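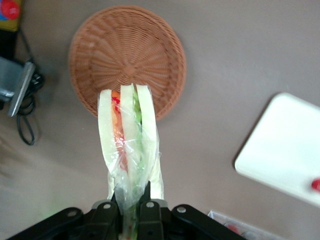 Gramis Round Wicker Tray: Review

May 4, 2024 | 3 min read
Print | E-mail

I bought the Gramis round tray in March for $19 to put out wrapped sandwiches at lunch. Before that I used a Javilgate plastic platter, which slid on the table and had to be washed every time.

The weave runs out from the center in tight spokes and ends in a raised, braided rim. The rim does most of the work. A sandwich in plastic wrap is slippery, and on a flat platter the stack spreads until one goes over the side. On this tray the outer ones stop at the rim.

It is shallow. One layer is fine and a second layer is fine in the middle only. If you need to carry a full load across a parking lot, get a deeper basket. Mine weighs 305 grams on the kitchen scale.

Tan-orange is a little warmer than the color on the box, but it looks good on a gray table, and the green and orange fillings show up well against it.

Cleaning is a dry brush. Crumbs get down between the spokes, so I keep the bread wrapped and don't put out loose rolls without a napkin under them. I haven't tried soaking it and don't plan to.

Havlíček makes a larger one with handles for $80. I looked at it in the Avstead store and the rim was lower. I would buy the Gramis again at this price.

Contact | © 2024 | Back to top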